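Ticket: Folded trousers too wide for shelf bins
Queue: Workroom / Finishing
Opened by: Yeshi Gudeta
Assigned to: Uyên Tạ
Priority: Normal
Status: Closed, with follow-up
Affected items: Navy trousers, Grube line. Gray trousers, Grube line, for comparison.
Location: Mellby workroom, wooden table

Problem as reported

Navy trousers come off the table within the width limit and no longer fit the Erska bins when they are put away. The bins are 11 inches wide inside. Gray trousers in the same sizes go in without trouble. The problem was first seen in August, on the second batch after the changeover from the Nenetti stock. A batch is 40 pairs. The old stock was folded the same way and did not do this.

Forcing a pair into the bin rolls the front edge under, and the pair then has to be refolded at the counter.

Expected result: folded pair keeps a rectangular outline and slides in flat.
Observed result: one long side spreads, top corner lifts, pair catches on the bin wall.

Log

9:10 - Yeshi Gudeta
Ticket opened. Please check whether the bins were swapped when the shelves were moved. The labels look the same but I have not measured them.

9:35 - Uyên Tạ
Measured the bins on both shelves. All 11 inches inside, no bowing in the side walls. Bins ruled out.

9:50 - Uyên Tạ
Checked the fold sheet on the wall. It is the current one: legs together, seat point tucked in, cuffs to waistband, then over once more. Watched a few navy pairs being folded. The steps are followed in the right order. On some pairs the seat point is not tucked in before the cuffs come up. Noted, but it does not explain all of them, as pairs with the point tucked also spread.

10:20 - Yeshi Gudeta
Could it be sizing? The navy delivery had more of the larger sizes.

10:40 - Uyên Tạ
Compared like with like, same waist and same inseam, gray against navy. Gray fits, navy does not. Size ruled out as the main cause.

11:15 - Uyên Tạ
Checked the care labels. Both colors are 100 percent cotton. The navy cloth is stiffer in the hand and springs back when a crease is made with the palm only. I folded one pair and left it alone on the table. It measured just under the limit when I let go and was over it by the time I had written the number down. The spread was all on the side where the loose layers end. The side with the closed fold did not move.

11:25 - Yeshi Gudeta
So it is the cloth.

11:40 - Uyên Tạ
Cloth plus how it goes onto the table. The navy pairs arrive from the dryer cart in a heap and get folded with the wrinkles still in them. The grays come over on hangers. A wrinkle trapped between layers acts as a spacer. Took a navy pair, shook it out, smoothed each leg from seat to cuff, then folded as usual. It stayed inside the limit. Repeated with five more pairs, same result on four. The fifth had something left in the pocket (a folded tag).

1:30 - Uyên Tạ
Tried a weight on the finished fold, a flat bag of 400 g. It helps on smoothed pairs and does nothing useful on wrinkled ones - the layers just slide sideways under it. Not recommended as a fix on its own.

1:55 - Yeshi Gudeta
I would prefer not to add a step if we can avoid it. How much slower is smoothing?

2:15 - Uyên Tạ
Did not time it properly. Slower on the first few pairs, then hard to tell. Moving the navy pairs to hangers would take most of it away, but we are short of rail space until the old Nenetti stock is cleared.

Cause

Wrinkles folded into the navy cloth, made worse by an untucked seat point on some pairs. Bins, sizes and fold order are not at fault.

Fix

1. Shake out each navy pair and lay it on the table with the legs together.
2. Empty the pockets. Remove loose tags.
3. Smooth from seat to cuff with the forearm, both legs.
4. Tuck the seat point.
5. Fold cuffs to waistband, then over once more. Keep the closed fold on the right.
6. Check the open side. If it is crumpled or a corner stands up, open the last fold and redo it. Do not press it down by hand and hope.

For step 6, compare a gray pair in a roughly rectangular stack (upper left) with a loose navy fold (center). On the navy piece the right side makes a fairly straight line, while the left side is darker and crumpled and the lower edge is uneven. A piece in that state goes back to step 3. 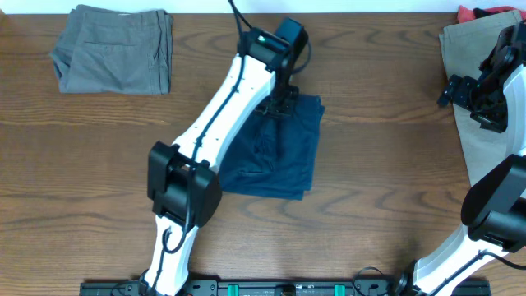 Follow-up

Uyên Tạ to add steps 2 and 3 to the fold sheet. Yeshi Gudeta to ask for rail space for the navy pairs once the Nenetti stock is gone. Reopen this ticket if smoothed pairs still catch in the bins.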